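3.2 Workcell layout and wiring

The cell was assembled in a shared workshop at Drernberg, and every part of it had to be removable at the end of a booking. Both arms are therefore clamped, not bolted, and their supply and signal leads run outside the casings. This costs some tidiness — and, in early trials, one snagged connector — but a lead can be replaced in minutes without opening a joint.

Stock is held in open green crates beside the arms. A weighing scale stands on the table within reach of both, and a conveyor runs along one side. The layout is the third we tried; the first two placed the crates too far back for the Palomino planner, which rejected 55 of 748 requested grasps as out of reach.
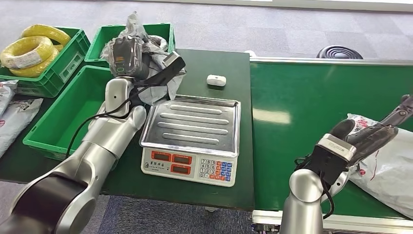
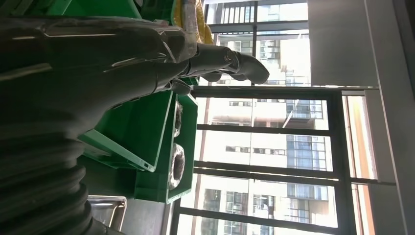 Figure 4. The cell with the green crates and coiled stock, seen from two cameras.

Daylight proved harder to manage than reach. Exposure was fixed for each session in the Vallix driver, as automatic exposure caused the crate detector to lose its edges whenever a camera turned towards the glass. Sessions recorded under cloud gave steadier results than those in direct sun, and we report the two groups separately in Section 4.

Hand-to-camera calibration was repeated after each reassembly and took 18 minutes. The Somuvport controller stores the result with the session log, so that all 569 recorded episodes can be replayed with the calibration in force at the time. Clamp positions were marked on the bench in January and have not been moved since.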